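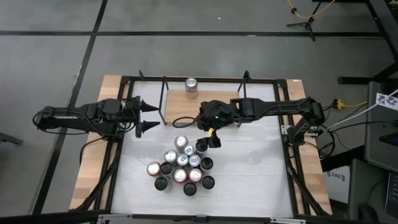 Update fixes three flaws in Flisier file-sharing server
June
By Ginette Leclerc

A new version of Flisier, the self-hosted file-sharing server, closes three security holes, one of which could let someone without an account read files stored on the machine. The project is asking everyone who runs the software to install the update as soon as they can.

The most serious of the three is in the part of Flisier that handles shared links. When a user creates a link to a folder, the server is meant to check that each request stays inside that folder. In the affected versions the check was skipped if the address contained certain encoded characters. Anyone holding a valid link, even one that had been made public on purpose, could use it to reach files belonging to other users on the same server.

The bug was found by Segundo Carhuamaca, a developer who was testing the software before moving his firm's documents on to it. He reported it privately and the project confirmed it the next morning.

"I was trying to work out why a folder with an accent in its name would not open," he said. "I changed the address by hand a few times and got a listing I should not have been able to see."

The second flaw affects the login page. Flisier limits the number of wrong passwords that can be entered for an account, but the counter was reset each time the page language was changed. An attacker could therefore go on guessing without being locked out. Accounts with two-step login turned on could not be taken over this way.

The third is a lesser problem in the image preview tool, where a damaged file could make the server stop responding until it was restarted. No data is exposed by it. 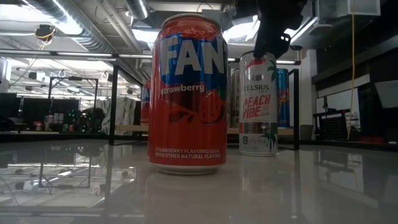
Servers set up with the standard installer will show a notice on the admin page, and the update can be started from there. It takes a few minutes on most machines, and users will be signed out while it runs. People who installed Flisier by hand need to fetch the new package and run the upgrade script themselves. Cristian Agudelo, who looks after releases for the project, said they should also check that the old link service has stopped.

"If the old process is still running it will carry on answering requests, and you will think you are patched when you are not," he said. "Restart the whole machine if you are in any doubt."

A scan carried out by the hosting company Urbańczyk found 1,553 Flisier servers that could be reached from the open internet. Of these, 789 were running a version with the shared link flaw when the scan was done. The company repeated the check two nights after the update came out and the figure had dropped to 495. It has written to those of its own customers who are still on an old version.

The project says it has seen no sign of the flaws being used in attacks, although it does not collect logs from users' servers and would only know if someone told it. Requests that tried to use the link bug will show up in the access log as addresses with a repeated percent sign. A short script for searching old logs has been posted on the project's download page.

Administrators who cannot update straight away are advised to turn off public links in the sharing settings. Existing links will stop working but will not be deleted, and they can be switched back on afterwards. There is no similar workaround for the login flaw, other than making two-step login compulsory for all accounts.

Mudon, a backup tool that uses some of the same code for its own shared links, has also put out a fix. Its maintainer, Hartmut Stüber, said the risk there was smaller – links in Mudon expire after an hour and only work for a single archive – but that users should update all the same.

The older Flisier branch, which stopped getting new features last year, will receive the link and login fixes but not the one for image previews. Agudelo said previews could be switched off on that branch without affecting anything else. Support for it ends in October.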